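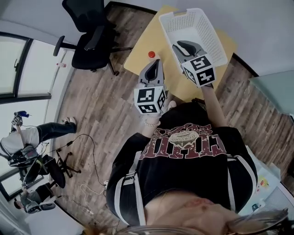 Glenys Tapley trabaja de pie. En el taller de Ullelier hay sillas, una de ellas cerca de la mesa, pero durante las casi dos horas que dura la conversación no coge ninguna. Lleva nueve años ordenando despensas, lavaderos y cuartos de limpieza, primero por su cuenta y luego con Alaric Okafor, su socio. Antes fue encargada de almacén en una cadena de ferreterías.

«Allí aprendí a poner nombre a los estantes», dice. «En una casa es lo mismo, con menos metros y más discusiones».

El taller está en una planta baja que fue lechería. Ahora tiene el suelo de lamas con aspecto de madera, pero conserva un desagüe en el centro que todavía se usa. La mesa amarilla la compraron en la liquidación de un comedor escolar, y en ella preparan todo lo que va a salir hacia casa de un cliente. Tapley quería una mesa blanca. Ahora dice que no la cambiaría.

«Sobre blanco, una cesta blanca no se ve bien. Aquí distingo el borde enseguida. Con las botellas transparentes es otra cosa, esas se pierden en cualquier mesa. Me fijo en el tapón».

De las cestas habla mucho. Usa sobre todo un modelo rectangular de plástico blanco, con agujeros en las paredes y el fondo liso. Ha probado el mimbre, el alambre, la tela y el cartón forrado. El mimbre le parece bonito y lo pone si el cliente insiste, pero nunca debajo de un fregadero. El alambre deja pasar las bolsitas pequeñas y marca los estantes de madera. La tela la reserva para los trapos.

«El fondo liso es lo que más me importa», explica. «Si gotea un bote de detergente, se queda en el fondo y lo limpias con una bayeta. Con el fondo agujereado gotea al estante y del estante al de abajo. He desmontado armarios enteros por una gota de lejía».

¿Y los agujeros de las paredes? Sirven para que corra el aire, contesta, y para atar las etiquetas. Okafor las pasa con un cordel por la segunda fila de agujeros, nunca por la primera, que queda tapada por la mano cuando se tira de la cesta. En algunas casas las etiquetas duran años. En otras desaparecen en una semana y Tapley no las repone.

«Si las quitan es que no las necesitan. O que no les gustaba mi letra».

El método empieza por vaciar. Tapley pide que nadie tire nada durante la primera mañana, ni siquiera lo que está claramente caducado. Todo se saca y se agrupa por uso, sin mirar la marca ni el tamaño. Después se mide el armario, y solo entonces se eligen las cestas. Dice que la mayoría de la gente lo hace al revés: compra las cestas un sábado cualquiera, llega a casa y descubre que la puerta no cierra.

Recuerda el caso de Gwendolyn Haddad, una clienta que ha dado permiso para que se cuente. Haddad había comprado 30 cestas iguales antes de llamarla. El lavadero tenía el fondo ocupado por una tubería y no cabía ninguna en el sentido largo.

«Nos quedamos con cuatro», cuenta Tapley. «Las pusimos atravesadas, con el asa hacia fuera. Las demás las fue regalando. Yo tengo tres en mi cocina, así que no me puedo quejar».

El asa es otro de sus temas. Prefiere las que están encajadas en el borde de arriba, porque las que sobresalen por los lados obligan a dejar un hueco entre cesta y cesta. Tampoco quiere asas muy blandas. Una cesta de lavadero puede llevar dos botellas grandes, y hay que poder bajarla de un estante alto sin que se doble. Para comprobarlo la llena de agua embotellada y la deja colgada de un gancho toda la noche. Es una prueba casera, reconoce, y no pretende que sea otra cosa.

Hay un orden para llenarlas. Las botellas van primero, de pie y contra una pared de la cesta, con lo más pesado hacia el lado del asa. Los paquetes planos van detrás. Lo que se usa a diario se coloca el último. Tapley no mezcla en la misma cesta productos de limpieza y comida, aunque estén cerrados, y tampoco guarda juntos la lejía y el amoniaco. En las casas con niños pequeños esa cesta va al estante más alto con puerta y cierre.

Los tapones le dan más trabajo del que parece. Tiene una caja con tapones sueltos de varios colores, recogidos en casas donde ya no quedaba la botella. Nunca los cambia de un envase a otro. El color, dice, es lo primero que mira la mano, y un tapón rojo en una botella que antes lo tenía azul acaba en una equivocación. Si un envase transparente ha perdido la etiqueta y nadie recuerda qué contiene, lo aparta y lo lleva al punto limpio.

«No lo huelo. Antes lo olía», dice, y no da más detalles.

Ullelier cobra por jornada y no vende cestas. Fue una decisión de Okafor, que entró en la empresa cuando Tapley ya había gastado 3000 euros en existencias. Tardaron dos inviernos en darles salida. Desde entonces cada cliente compra lo suyo con una lista de medidas en la mano, y el taller solo guarda unas cuantas piezas de muestra para hacer pruebas.

Okafor, que ha estado casi toda la entrevista al teléfono, interviene en este punto. «Ella las compraba porque le gustaban», dice. «Había cestas redondas. ¿Dónde metes una cesta redonda?».

Tapley defiende las redondas para las patatas.

En julio empiezan un encargo más grande de lo habitual, la despensa y los cuartos de limpieza de una residencia de estudiantes. Serán armarios compartidos, y es lo que más le preocupa. En una casa, dice, siempre hay alguien que se enfada si la sal cambia de sitio, y ese enfado mantiene el orden. En una residencia cada uno deja las cosas donde le pilla. Piensa resolverlo con una cesta por persona, el nombre atado al asa y un estante común para lo que no es de nadie. Las medidas ya están tomadas. Falta saber si los estantes aguantan el peso, y uno de ellos habrá que reforzarlo.

Le pregunto por su propia despensa. Admite que tiene un cajón en el que no manda ella y que lleva tiempo sin abrir del todo. Dentro hay pilas, velas de cumpleaños, un embudo y las instrucciones de una batidora que ya no existe. Su hija lo llama el cajón de las visitas, y Tapley no sabe por qué.

Al terminar vuelve a la mesa y coge una de las cestas de muestra. La mide otra vez, por dentro y por fuera, y apunta las dos cifras en la lista de la residencia.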